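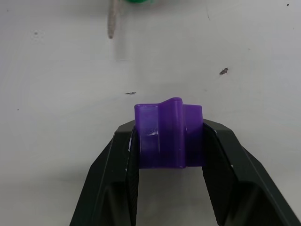 Small part in purple plastic.

Kaltau Color Fastness Tables
README and data card

Summary

Kaltau is a set of tables recording how the color of pigmented plastics changes under artificial light. It covers 1247 molded specimens and 3850 color readings. Each reading is tied to one specimen and one exposure step. The tables are meant for comparing pigments and base resins, and for testing fading models. They are plain text, comma separated, UTF-8, with one header row per file.

Contents

specimens.csv: one row per specimen. Resin, pigment code, pigment load, wall thickness, surface finish, mold batch.
readings.csv: one row per reading. Specimen ID, exposure hours, L*, a*, b*, gloss, instrument code, flag.
pigments.csv: pigment codes, hue family and chemical class where the supplier released it.
chamber_log.csv: irradiance, black panel temperature and relative humidity for each chamber run.
CHANGES.txt: version history.

Specimen IDs are stable between versions. IDs that have been withdrawn are not reused. Row order carries no meaning.

Where the material came from

Most specimens were molded by Harkance from dry-blended stock. The remainder were cut from finished goods bought at retail and carry the prefix R in the ID. For R specimens, pigment code and load are blank. Resin was assigned by infrared spectrum and should be treated as a family name (ABS, PP, PE, PS) and not as a grade.

Pigments for the molded specimens were supplied by Lo Presti as powder or masterbatch. The form is given in the column pig_form. Loads for masterbatch are stated as pigment mass over total mass, after the carrier is accounted for. Version 1 stated them as masterbatch mass over total mass, and anyone still holding version 1 should discard its load column.

Exposure

Specimens were exposed in a xenon arc chamber with a window glass filter for up to 300 hours. The lamp ran continuously except during readings. Racks were rotated one position at each reading step. No water spray was used, so the results say nothing about outdoor weathering.

A dark control was kept for every mold batch. Controls are listed in readings.csv with their own IDs and have the value D in the exposure column. Several violet and magenta controls moved slightly in b* with no light at all. The shift is larger in PP than in ABS. We have not corrected for it, and users working on those hues should subtract the control before fitting anything.

Color measurement

Readings were taken with the specular component included, 10 degree observer, illuminant D65. The value given is the mean of repeated placements, with the specimen turned between placements. Specimens too small for the standard aperture were read with the small aperture and are marked S in the instrument code. Small aperture readings are noisier, and on curved surfaces L* tends to come out low.

Raw spectra were recorded in Bellasov format and converted before the color values were computed. The spectra are not part of this release. The converter clips reflectance below zero, which affects only very dark specimens.

Color difference is not stored. Compute it from L*, a*, b* using whichever formula your work calls for, and state the formula when reporting results. Differences computed with the 1976 formula overstate change in saturated purples and blues compared with the 2000 formula.

Flags

The flag column is blank for a normal reading. Otherwise:

G gloss changed enough to affect the color value
H handling mark or scratch in the measured area
C chamber out of tolerance during the step
X reading repeated later, both values kept

There are 345 flagged readings. G is the most common and is concentrated in polished PS. Flagged rows were left in so that users can set their own cutoff. Dropping all of them biases the set toward matte finishes.

Missing values

Missing numeric values are empty fields. Zero is a real value in every column where it occurs. Gloss is empty for textured surfaces, where the gloss meter result has no clear meaning.

Known problems

Hue coverage is uneven. Reds and yellows are well represented, violets and greens less so, and there are no fluorescent pigments.

Mold batch and resin are partly confounded. PE was molded in a short period in May on a single machine, and a batch effect there can't be separated from a resin effect.

Humidity in the chamber log drops out near the end of one run. The gap is empty in the file and has not been interpolated.

Wall thickness for R specimens was measured at the thinnest accessible point. In translucent parts this matters, as the backing tile shows through. All readings used the white tile.

Suggested use

Split by specimen, never by reading. Readings from the same specimen are strongly correlated, and a random split over rows will give error figures that are far too low. For tests of generalization to new colorants, split by pigment code.

The tables should not be used to set product lifetimes or to support a warranty claim. Chamber hours do not convert to months in a room by any single factor.

License and changes

Free to use and redistribute with the name and version of the set. Corrections should quote the specimen ID and the column. Version 2 fixes the masterbatch loads, adds the small aperture marker and splits the pigment table from the specimen table.

Related items
Kaltau Chamber Log, extended
Kaltau Gloss Tables
Harkance Mold Batch Notes
Lo Presti Pigment Code List
Bellasov Format Converter: README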